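3.2 Rangement des petits objets de bureau

La deuxième série d'observations porte sur les objets qui restent sur le plan de travail en fin de journée : stylos, surligneurs, tubes, câbles, petits accessoires dont la place n'est pas fixée. Nous avons retenu 36 postes, répartis sur deux étages des locaux de la société Brallus, et relevé l'état de chaque plateau avant et après le rangement. Le corpus compte 2592 relevés, saisis dans la grille Plotgate déjà employée pour les cuisines (section 3.1). La campagne a commencé en mai.

Trois catégories ont été distinguées. Les objets plats (feuilles, carnets, enveloppes) sont presque toujours empilés. Les objets volumineux restent là où ils sont et servent de repère aux autres. Les objets longs et minces posent plus de difficultés : ils roulent, se glissent contre les appareils et sont souvent rangés en dernier. Sur certains postes, on en trouvait jusqu'à 300 par semaine, tous relevés confondus.

Pour cette troisième catégorie, la figure 2 montre un objet allongé et translucide, bleu et blanc, dont la pointe bleue descend vers un objet noir au bord arrondi. Ce voisinage entre un objet mince et un objet sombre plus large revient souvent dans nos relevés, et il gêne le codage : faut-il noter l'objet comme « posé », « appuyé » ou « en cours de rangement » ? Nous avons choisi de ne coder que la position finale, les positions intermédiaires étant signalées dans une colonne à part.

Figure 2. Objet long et mince, bleu translucide, à proximité d'un objet noir arrondi.

Les bacs Pellix fournis aux participants comportaient deux compartiments de longueur inégale. Le plus court a été peu utilisé pour les objets longs, qui en dépassaient et finissaient par être reposés sur le plateau. Les postes équipés du modèle Andreadis, plus profond, font l'objet d'un codage séparé, présenté en section 3.3.
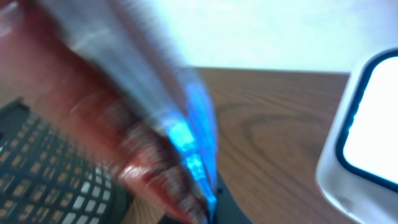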